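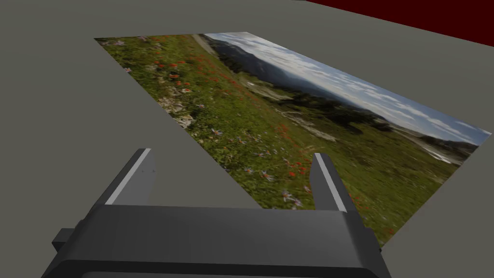 Figure 4. Large print of a mountain meadow landscape lying flat on a gray tabletop, seen obliquely. Computer rendering.

4.2 Mowing date and the look of the meadow

The results of the vegetation survey (section 4.1) describe the meadows as a botanist sees them. In this section we turn to the people who live beside them, and to the question of which meadow they like to look at. The two views do not always agree. A meadow that is rich in species can look brown and untidy for many weeks of the summer, while a fertilized meadow with few species stays evenly green until it is cut. Earlier work on landscape preference has mostly used visitors or students as judges. We were more interested in residents, who see the same slope from the kitchen window in every season and who also know the family that mows it.

Interviews were held in the villages of Uteck and Akande, both in the upper part of Flaldale, and in the market town of Bavbridge at the mouth of the valley. In total 100 residents took part, of whom 40 lived in Bavbridge. The remaining interviews were divided equally between the two villages. We visited households in the evening as well as during the day, so that people with a full-time job were not left out. Farmers were included, but we did not look for them specially. The first interviews took place in May, when the lower meadows were already in flower and the upper ones were still partly yellow from the winter. The last interview was on 02/07/2019, shortly before the main hay cut in Akande.

Large prints of mountain meadows were laid flat on a table, usually the kitchen table of the household. The participant was free to walk around them, to turn them and to put them next to each other. We had considered hanging the prints on a wall, as is often done in this type of study, but in most homes there was not enough free wall, and older participants preferred to sit. A print that lies on a table is nearly always seen at an angle. The near part of the landscape, which is normally the grass itself, then takes a large share of what the viewer sees, while mountains and sky at the far side become narrow. When a print is turned around, this effect is reversed. The point has received little attention in the literature, although many planning meetings are held around a table with the material spread out in the middle.

Participants first put the prints in order, from the meadow they would most like to have near their home to the one they would like least. After this they were asked to explain the order in their own words. We did not mention plant species, subsidies or the mowing date before they had finished. Only then did we tell them which of the meadows had been cut early and which late, and they were allowed to change the order if they wished.

The early cut meadows were placed higher by residents of Bavbridge than by residents of the villages. The words used most often in Bavbridge were "clean", "fresh" and "cared for". Some participants there connected long grass with a farm that has been given up, and they spoke about this with regret. For them a late meadow was a sign that the valley is becoming empty. In Uteck the opposite view was common. Here the long grass was connected with flowers, with insects and with the hay cutting of earlier times, and the short green meadow was described by several people as "a football field". In Akande opinions were mixed, and we could not find a clear relation with age, with the number of years lived in the village or with having farmers in the family.

When the mowing date was made known, 20 participants changed their order. Almost all of these changes were in favor of the late cut meadows. The explanations were not mainly about nature protection, as we had expected. More often the participant recognized that a late cut means extra work on a steep slope, and gave the meadow a higher place out of respect for this work. One woman in Uteck moved a print from the last place to the first and said that she had thought the grass was simply forgotten. We believe that this answer explains a good part of the difference between the town and the villages. Where people see the mowing being done, they read the long grass as a decision. Where they only see the slope from a distance, they read it as neglect.

A second theme in the explanations was the edge of the meadow. We had not planned any question about edges, and our prints were not selected with them in mind. Still, walls, paths, single trees and the line where the grass meets the forest were mentioned in all three places. A meadow with a sharp forest edge was called "safe" or "in order". A meadow where young bushes were growing into the grass was called "wild" by some and "sick" by others. It seems that the residents judge the condition of a meadow largely by its border, and that the grass in the middle can be long or short without much harm, provided that the border is kept. This agrees with the practice in Akande, where the farmers still clear the lower forest edge together in spring – a custom which in Uteck ended when the last shared pasture was divided.

Color played a smaller role than we had thought. Yellow and brown grass was disliked by a part of the Bavbridge group, but only 10 participants named color as their first reason. Flowers were named more often, and usually in a general way. Few participants mentioned a certain species, and those who did nearly always mentioned arnica, which has been collected in Flaldale for a long time and is printed on the label of the local ointment.

Some limits of the method must be mentioned. The prints show each meadow at one moment, but a resident sees it change through the whole year, and the memory of these changes surely had an influence on the answers. Participants in the villages sometimes tried to guess the exact place of a picture, and when they believed that they knew the owner, the conversation turned to this person and had to be brought back to the meadow. In addition, the light in the kitchens was very different from house to house. We moved the table to the window where this was possible – in a few old houses in Uteck it was fixed to the bench.

For the discussion about payments for late mowing, the finding on information seems to be the most useful one. The present scheme in Flaldale pays the farmer but tells the other residents nothing. A small sign at the path with the planned mowing date would cost little, and could be tested first on the slopes above Bavbridge, where the late meadows are least liked. Whether such a sign keeps its effect after the first summer is a question we cannot answer with our data. The views of the farmers on this proposal are presented in section 4.3, together with their estimates of the extra working hours.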